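Write the rule down before you need it

I've been meaning to write about rules for a long while now, and I keep putting it off because it sounds like the dullest subject in the world. My sister-in-law once asked me what I do all day and I said "mostly I argue about checklists," and she changed the subject to her tomatoes. Fair enough! But I love this stuff, I really do, and after a November spent rewriting the good practice guide for our bin picking work at Grovo, my head is full of it, so pour yourself something warm and bear with me.

The guide we had before was 25 pages long. It had been started at Gilance, where I used to work, and it came over with me and a couple of others, and it had grown the way a junk drawer grows. Every time something went wrong, a paragraph went in. Nothing ever came out. There was a whole page on labeling power supplies we no longer owned, and a very stern warning about a door that belonged to a different building. New people were asked to read it on their first morning and sign the back, and they did sign it, bless them, and then they went and asked whoever was sitting closest how things were done.

So the new one is 5 pages, and I want to talk about how we got there, mostly for my own benefit.

The first thing I did was sort the rules into the ones that keep people safe and the ones that keep the work consistent. They'd been all mixed together, with "know where the emergency stop is before you power up" sitting right beside "please use the blue tape," as if the two mattered the same amount. The safety rules now have the first page to themselves, in bigger type. Nobody reaches into the bin while the arm is enabled. The person at the workspace has the stop within reach, and if they walk away for coffee, the arm gets disabled first, even if it's only for a minute (it's never only a minute, is it?). None of this replaces the proper risk assessment or the manufacturer's manual, and the page says so in its first line. I've met people who treat a house guide as permission to skip the real documents, and it makes me want to lie down.

Then there are the consistency rules, which I'm fonder of than I should be. Fix the bin so it can't wander. Mark positions on the table with tape and check the marks before the first run. If you change the mix of objects, write down what you put in and what you took out, because a run with spoons in it and a run without are two different runs, no matter how much they feel like the same afternoon. We do our runs in blocks of 50 now, with a short stop between blocks to look at the cables and the clamp. At Gilance we used to go 400 at a stretch and then wonder why the last hundred looked odd.

Cables deserve their own post someday. The rule in the old guide said "ensure adequate cable management," and I defy anybody to tell me what that means with a screwdriver in their hand.
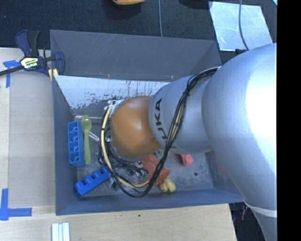 What I wrote in its place is much plainer. Move the arm slowly through the whole range you plan to use, and watch the cables the entire time. If a loop pulls tight, or brushes against something in the bin, or hangs where the tool is going to need to be, stop and fix it before you run anything at speed. Check the ties. Do it again whenever the tool is changed. It takes a few minutes and it's a bit boring, and I still catch myself wanting to skip it on a busy day, which I suppose is the best argument for having it on paper.

The other big change is that every rule now has a short note under it saying why it's there. I borrowed this from a wonderful old maintenance handbook that was floating around at Hayes when I was just starting out. People will follow a strange rule quite happily if they know what it's for, and they'll tell you when the reason has gone away. We had two rules dropped in the first couple of weeks that way, both of them mine, and I was only a little bit hurt.

I do still go back and forth about the section on worn bins. One camp wants them replaced as soon as they're scuffed, and the other (my camp, most days) says a scratched-up bin is a perfectly good bin so long as you note it and don't swap it halfway through a set. For now the guide says to note it. The folks on the Trillska project do it the other way, and we've promised to compare notes once they've finished their own rewrite, so I may have to come back here and eat my words.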